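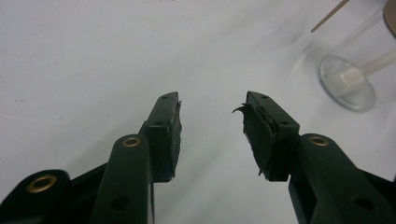 New pads, old fingers, and a bowl of tubing

I have been promising an update on the hand grippers for so long that my sister asked whether I'd given up and taken up bread. I haven't! It has been a slow March, with a cold that went around the whole workshop, but the pair of them are together and I've been spending my evenings at the big white table at Vunia (the shared shop, for those of you who are new here).

If you remember, the plan was a pair of hand-held grippers, one for each hand, each with a camera on it, so that I can do a job myself and later have the little arm at home learn from the recordings. I call the whole thing Jiltetness, after a typo in my first notebook that I grew fond of. The fingers are printed, and the pivots run in brass grommets that I bought in a bag of 400. I have 396 left over if anybody is short, because I ordered them before I'd measured anything and had to buy a second lot in the right size.

The part I want to talk about is the rubber. The pads on the inside of the fingertips take all the abuse, and mine have gone ragged, with a seam opening up on one of them and a thin flap curling away at the top. Attila Nyitrai, who has glued more rubber to more plastic than anyone I know, thinks I didn't scuff the plastic enough before gluing. He is probably right. He also thinks I should screw the pads on, and there we disagree, as I don't want a screw head anywhere near the gripping face. So it'll be fresh rubber, coarse sandpaper, and a clamp left on overnight this time (I took it off after dinner last time, I'll admit it).

Now for the fun bit. I wanted a job that needs two hands and a bit of patience, and soft tubing has been wonderful for that. It bends away from you, it springs back, and it wants to go anywhere except where you're pointing it.

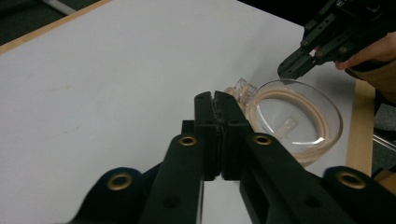 I keep it coiled in a glass bowl, which gives the loops a wall to lean on, and I try to keep one gripper low and steady and do the reaching with the other. Chi-keung Lai has been trading turns with me and he is so much calmer at it than I am. I squeeze too hard and hurry. He breathes out, waits, and then moves, and you can see the difference when the recordings play back.

We have 65 good takes between us so far. A few more went in the trash when my laptop filled up, and I was grumpy about that for a whole afternoon.

Next up is the pad surgery, then a softer return spring, as my thumb gets sore after an hour or so. If any of you have a favorite glue for rubber on printed plastic, please tell me in the comments, and tell me how long you leave the clamp on too!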